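## The Basket Under the Sink

Most bathroom cabinets hold more than their owners think. A single shelf can collect years of half-used tubes, travel bottles and packages bought twice. Atness, a small home store in Stubbs, started a sorting class in May, and up to 200 people have come through since.

The method is simple. Everything goes onto a flat surface. Small bottles and tubes go into a plastic basket, one at a time, with the label checked on the way. Packaging gets its own pile.

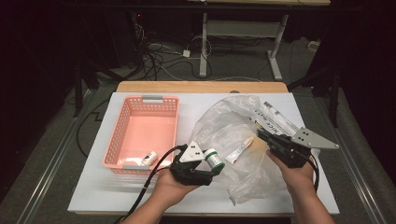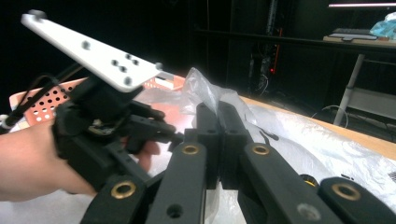

Plastic bags are the usual problem. They slide, they hide things, and a tube left inside one tends to stay there until it expires. The class advice is to empty each bag fully, flatten it and decide right away if it will be used again.

Baskets with holes in the sides are better than solid bins for this job. They let air in and rinse clean when something leaks. The store's own line, Skalex, comes in 2 sizes, and the smaller one fits under most sinks. Long packages can stand in a corner if they don't fit flat.

Old medicine should not go in the trash with the rest. Many pharmacies take it back. Call first and ask about liquids.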